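Making a Shadow Puppet Theater at Home: Tips From My Workbench
By Salvador Salgado
Feb 11, 2022

I've been putting on shadow shows in living rooms, church basements and one very drafty garage for longer than my knees would like, and every September, when the Whitlock street fair comes around and folks see our little Ludamus booth, I get the same questions about how the thing is put together. So I finally sat down with a pot of coffee and wrote out everything I could think of. Some of it is workshop stuff and some of it is kitchen-drawer stuff, and you can skip whatever you already know.

The screen

A bedsheet will do, and I used one for years, but please iron it! Every crease shows up as a gray line right across your dragon's face. White cotton is best, the thinner the better, and an old sheet that has been washed a hundred times is softer and lets through more light than a new one. Polyester blends tend to give you a hot spot where the lamp is, a bright little sun in the middle of everything that pulls the eye away from the puppets.

My frame is 60 inches wide and 40 inches tall, made of plain one-by-two pine from the lumberyard. Lay the four pieces on the floor and measure corner to corner both ways before you put in a single screw. If the two diagonals match, you're square. Drill pilot holes (pine that skinny loves to split at the ends) and put a flat metal corner brace on the back of each joint.

To stretch the cloth, start with one staple in the middle of each side and work your way out toward the corners, a staple here and a staple across from it, pulling snug as you go. Don't do one whole side at once like I did on my first one. You end up with a big sad wave in the fabric and a lot of staples to pull out with a butter knife. If it's still a touch baggy when you've finished, mist it with plain water from a spray bottle and leave it overnight. Cotton draws up as it dries.

For feet, I screw two short boards crosswise to the bottom and drop a sandbag on each one. A zip bag of dry rice inside an old sock works fine too, and you can eat the rice if the show gets bad reviews.

The light

One lamp. I know it is tempting to add a second for brightness, but two lamps give every puppet two shadows, and the edges go soft. A single small bulb with no shade and no frosting makes the crispest line. I use a clear LED, the kind sold as a 60 watt replacement, in a clamp light from the hardware store with the reflector taken off. LEDs run much cooler than the old bulbs, but I still keep cardboard and cloth well clear of it, and the cord gets taped down along its whole length. Somebody always walks behind the screen.

Set the lamp back from the cloth a good distance, roughly twice the height of the screen, and level with the middle of it. Then go around to the front and sit where the audience will sit. If the bulb is shining right in your eyes through the cloth, raise it a few inches and tip it down.

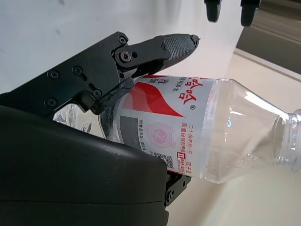
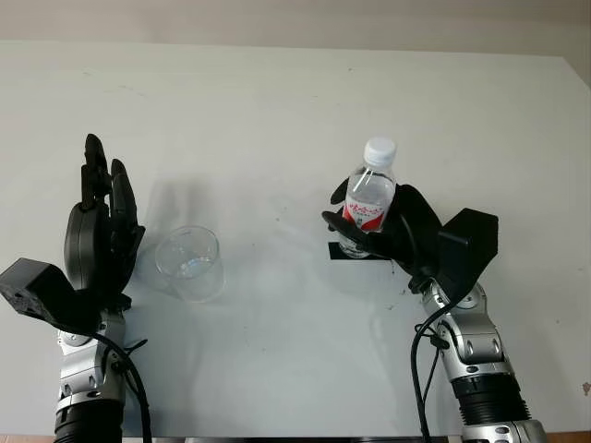 First, a clear plastic water bottle in the gripper; second, the two arms over the white table.

Cutting the puppets

Cereal boxes are a little too thin and shipping boxes are a good deal too thick. What you want is the weight of a file folder or the back of a writing pad. Draw your figure in profile, bigger than you think it should be, and give it a strong nose or a hat or a tail — something that reads from across the room. Details inside the outline vanish unless you cut them out, so an eye has to be a hole and so does a button.

Use a fresh blade. I can't say this enough. A dull one tears the paper and makes you press harder, and pressing harder is how fingers get cut. Cut the inside holes first while there's still plenty of sheet to hold on to, and do the outline last. Turn the paper and keep your hand in one comfortable spot. For tiny round holes, a leather punch beats any knife, and a regular office punch will do in a pinch.

If you want color, tape a scrap of candy wrapper or theatrical gel over the hole. My grandkids like to paint baking parchment with food coloring, and it makes a very pretty stained glass sort of glow, though it does wrinkle, so press it under a heavy cookbook once it's dry.

Joints and rods

Brass paper fasteners are the classic joint. Punch the hole slightly larger than the fastener, and slip a small washer of thin plastic between the two pieces so they don't grab. Don't spread the legs down hard. The arm ought to swing on its own weight when you give the puppet a shake.

For rods, bamboo skewers with the points snipped off are cheap and stiff. I attach them with a little hinge of cloth tape, which lets the puppet lie flat against the screen while your hand stays down below the edge. Paint the skewers black if it makes you feel better. They show either way, and children don't mind a bit.

One main rod near the shoulders and one on whichever part moves the most is plenty to start with. I once built a peacock with a rod for every feather, and it took three of us to run it and we all ended up in a knot!

Running the show

Keep the puppets pressed right up to the cloth when you want them sharp. Pull one back toward the lamp and it grows and goes fuzzy, and that's a lovely way to bring in a giant or a storm cloud, but save it for when you need it.

String a clothesline behind the screen, below the light, and hang the puppets from it with clothespins in the order they come on. Number the clothespins. Wear dark sleeves. And practice your exits, turning each puppet edge-on so that it shrinks to a thin line and slips away, which always gets an "ooh" from the front row.

For sounds, have a look in the kitchen. A cookie sheet held by one corner and shaken is thunder. Dried beans rolled slowly in a cake pan make decent surf, and two coconut halves are still the best horse I know.

Putting it all away

Store puppets flat between sheets of newspaper in a pizza box or an old portfolio, with the rods folded back along the body. Keep them out of the basement if yours is damp like mine, as the card curls and the fasteners go green. I loosen nothing on the screen. I just throw a clean pillowcase over each end and stand it behind the wardrobe, with the sandbags on the floor beside it where I can stub my toe on them until September.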